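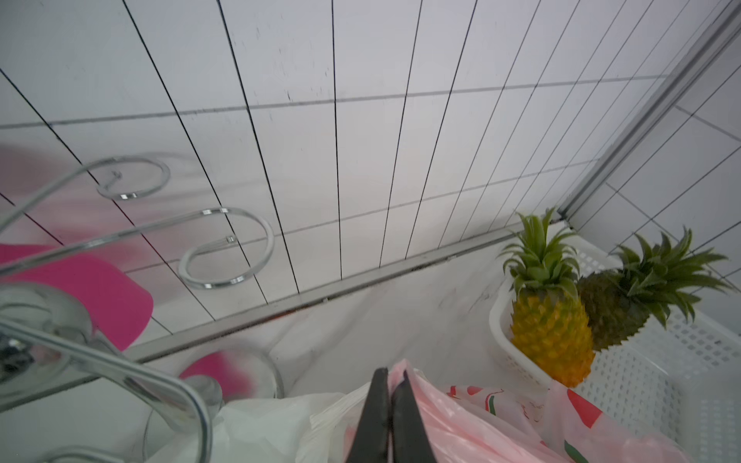
How to write a blurb for a short play or film
By Lena Wysocka

A blurb is the short text on a poster, a festival page or the back of a program. It has one job: to make a stranger want to know what happens. These steps are the ones I used for Skondgate, a two-hander set in a ferry office, and they work for thrillers and most dramas.

Before you start, check the limit. The Vimine festival form takes 900 characters with spaces. My first draft was 2124, so most of it had to go.

Step 1. Write down who wants what
Use one sentence and plain words. "Nowicki wants to get his brother off the island before morning." If you can't do this in one sentence, read the script again and look for the first scene where somebody makes a choice.
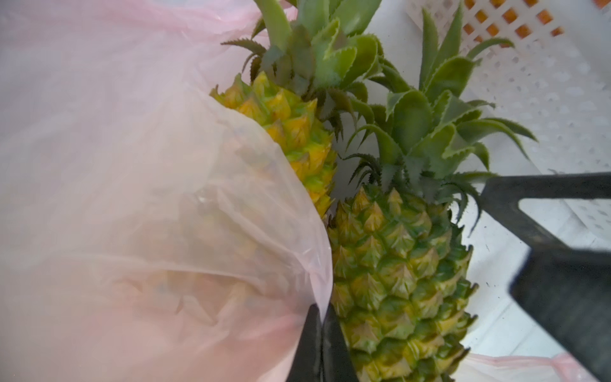
Keep that sentence where you can see it while you work. Every line of the blurb should connect to it. A line about the lighting or the history of the company belongs in the program notes.

Step 2. Add the trouble
Say what stands in the way. Stop before the midpoint of the story. For Skondgate I gave away the locked office and the missing ticket book, and left out who had the key.

Step 3. Cut the names
Two character names is plenty. Call the others "a neighbor" or "the night clerk." Place names count too. I dropped Basuvden from the blurb, although the whole second half happens there.

Step 4. Check the opening line
It should be under 50 words and make sense with no context. Many websites show only the first line or so in a listing. Put the awards and the running time at the end.
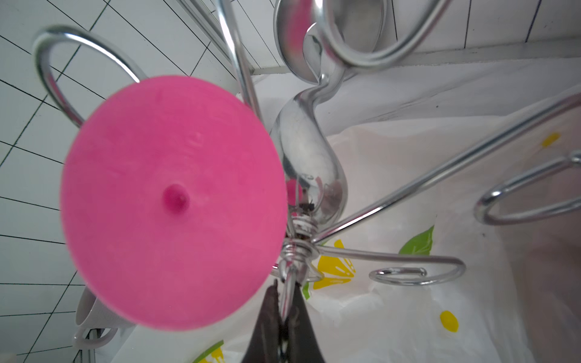 Step 5. Read it out loud
Mark any place where you run out of breath and split the sentence there. Then give it to someone who hasn't seen the show and ask what they think it is about. If they say comedy and it isn't one, go back to Step 2.

Save the long version as well. Local papers sometimes ask for it.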